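阅读时间:9 分钟

果盘分拣小组:手持夹爪示教数据说明

这份说明写给下学期接手数据的同学,也给校外想拿去做练习的人参考。内容包括数据怎么来的、目录怎么放、字段是什么意思、哪些地方已知有问题。代码部分另有一份说明,放在 tools 目录里,这里只写数据。

项目背景

Flarkwood 是我们机器人社的一个学生项目,从二月开始做,目标是校内的桌面操作比赛。比赛题目有两道,一道是餐具归位,一道是果盘分拣。我们选了果盘分拣,因为需要的道具便宜,水果在食堂旁边的店里就能买到。题目要求是:桌上有一个盛水果的容器,程序要按语音或文字指令把指定的水果取出来,放到桌布上的指定位置,或者把桌上的水果放回容器里,过程中不能压坏水果,也不能推动容器。

比赛允许两种做法,一种是在仿真里训练再迁移,一种是直接用人手拿着夹爪采集示教。我们试过仿真,水果表皮的摩擦和变形调了很久也不像,后来就全部改成真实采集。

数据集的名字叫 Tundo。早期版本叫 Atora,已经停止维护,字段名和现在不一样,请不要混用。训练用的基线模型叫 Isaksson,由上一届同学写成,我们只改了数据读取和动作归一化两处。

数据规模

当前版本共有 3979 条示教,分布在 7 个场次里。每个场次指同一张桌子、同一块桌布、同一套容器连续采集的一批数据。场次之间会换容器、换桌布、换灯光,水果也会重新买。单条示教从夹爪进入工作区开始,到夹爪离开桌面上方结束,中间不剪辑。

测试集固定为 1000 条,从全部场次里抽取,名单写在 split/test.txt 里。请不要重新划分,否则各组的结果没法放在一起比较。验证集没有固定名单,由使用者自己从训练部分里留。

采集方式

两个人一组。一个人拿夹爪操作,另一个人念指令、记录编号,需要双手配合的任务由第二个人拿另一只夹爪。夹爪腕部装有相机,画面视角就是模型推理时会看到的视角。我们没有另外架设固定机位,原因是比赛现场也不提供。

每条示教开始前,念指令的人从任务表里抽一条,操作的人听完再动手。允许中途停顿,允许重新对准,不允许用另一只手去扶容器或者拨水果。如果水果滚出桌面,这一条标为失败,仍然保留。失败数据在训练基线时默认不读取,把配置里的 use_failed 改成 true 就会读进来。

指令全部是中文短句,例如“把最大的水果拿出来”“把桌上的小果子放回碗里”“拿靠右的橘子”。同一个任务有几种说法,写在 prompts.csv 里,训练时随机取一种。 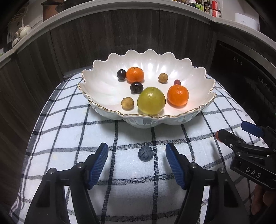
容器的选择对难度影响很大。最初用的是平盘,水果放上去位置散开,夹爪从哪个方向下去都可以,模型很快就学会了,换成深一点的碗以后成功率掉得很厉害。后来把花边白碗加进道具清单,碗沿高低起伏,里面是带棱的光亮表面,反光会在碗壁上形成一条条竖直的亮纹,有时橘子旁边的白色碗面上还会映出一片橙色,早期的颜色分割脚本常把这片颜色也算进橘子的轮廓。碗里一共放 8 个水果,大小和颜色差别都拉开,最大的黄绿色果子靠近前沿,两只小橘子一只靠后一只靠右,右边那只后面还露出一个偏红的小果子,下半部分被挡住。这种遮挡在标注里记为 occluded,不要求给出完整轮廓。碗外桌布上单独放的蓝灰色小圆果,对应“放回碗里”这一类任务。它比碗里的大果小很多,指腹合拢的高度偏一点就会夹空,采集时这一类重来的次数最多。

桌布也会影响结果。白底格子布上的深色横竖条纹与夹爪的黑色连杆对比不强,用边缘检测定位指尖会不稳定,所以标注里的指尖位置一律从编码器读数换算,不从图像里取。素色桌布的场次没有这个问题,但为了统一,同样按编码器处理。

任务类型

取出:从容器里拿出一个指定水果,放到桌布上。指定方式可以是种类、颜色、大小或相对位置。

放回:把桌布上的水果放进容器。要求轻放,落下的高度由评委目测,我们自己的标注里没有这个量。

挪位:在容器内部把一个水果移到另一侧,不取出来。这类任务容易碰到旁边的果子,数据量偏少。

双爪:一只夹爪让开遮挡的水果,另一只取目标。两只夹爪的数据分开存放,按时间戳对齐。

目录结构

tundo/
 episodes/ 每条示教一个文件夹,以编号命名
 split/ 测试集名单
 prompts.csv 指令文本
 fruits.csv 水果种类表
 sessions.csv 场次信息,含容器、桌布、灯光
 tools/ 读取和检查脚本

每个示教文件夹里有腕部视频、夹爪状态和一份 meta 文件。双爪任务的文件夹里,视频和状态文件各有两份,后缀 a 和 b 分别对应主操作和辅助操作。

字段说明

task:任务类型,取值为 pick、return、shift、dual。

prompt_id:对应 prompts.csv 里的编号。

target:目标水果的种类编号。如果指令只按位置或大小指定,这里仍然填实际的种类。

success:操作人当场填写,另一人复核。两人意见不同时填 unsure。

grip_width:夹爪开口宽度,单位毫米,每帧一个值。

pose:夹爪末端位姿,平移单位米,旋转用四元数,顺序是 x、y、z、w。Atora 里的顺序是 w 在前,旧脚本直接读会出错。

occluded:目标在第一帧是否被其他水果或容器遮挡。

note:自由填写,可以为空。换人操作、灯光变化、水果破皮都写在这里。

水果种类的标注

fruits.csv 里把小橘子单独列为一类,不和大橙子合并。深紫色的葡萄类果子因为品种不同,外观差别较大,统一归为 grape。表皮棕褐色的小圆果归为 longan。大个的黄绿色圆果在标注时争论过,不同场次买到的品种不一样,有的同学写苹果,有的写梨,最后统一改成 large_green,只按外观分。使用者如果需要细分类别,请看 note 字段,有一部分写了购买时的名称,没有写的就无法确定。

已知问题

第三场的时间戳有漂移,视频比夹爪状态慢。tools 里的 align 脚本可以修正,修正后的结果没有覆盖原文件,需要自己跑一遍。

有一部分视频的画面四角偏暗,来自广角镜头。训练时基线会先裁掉边缘,如果用自己的模型,请检查是否需要同样处理。

釉面容器上的高光会让自动曝光来回变化,表现为相邻几帧忽明忽暗。后面的场次改成了固定曝光,前面的没有补采。

success 填为 unsure 的数据没有再次审核。基线训练时跳过这些条目。

葡萄类果子在多次夹取后表皮会变软,同一场次靠后的数据里夹持力和靠前的不能直接比较。我们没有力传感器,只能从开口宽度间接看。

指令里的左右以操作人的视角为准。夹爪转过较大角度时,画面里的左右会和指令相反,这一点在写数据增强时要注意,水平翻转必须同时改指令文本。

使用方法

先跑 tools 里的 check 脚本,确认文件完整。脚本会列出缺失的视频和长度对不上的状态文件。然后按配置模板填写数据路径,运行训练脚本即可。实验室那台机器内存不够一次读完全部视频,请把 lazy_load 打开。

提交结果时需要写明使用的数据版本、是否读取失败数据、裁剪尺寸和随机种子。只报测试集上的成功率不够,请按四种任务类型分别列出。双爪任务没有做完的小组可以空着,不要用单爪结果代填。

新增数据的要求

新采集的场次请先填 sessions.csv,再开始录。容器和桌布可以自己带,但同一场次中途不能更换。水果要当天买,洗过以后擦干再放,表皮上有水会打滑。每次采集结束把夹爪的指垫擦干净,果汁干在纹路里以后夹持会变差,之前有一场就是这样废掉的。

社团活动固定在周五晚上,想来采数据的同学提前在群里登记夹爪编号。夹爪用完放回柜子,电池取出来充电,指垫磨损的在登记表里注明。

许可

数据可用于教学和非商业研究。改动后再发布的,请换名字,并注明来自 Tundo。

相关内容
Tundo 读取脚本说明
Isaksson 基线训练记录
Atora 旧版字段对照表
餐具归位组的任务表
夹爪指垫更换步骤

© Flarkwood 项目组 | 联系我们 | 返回顶部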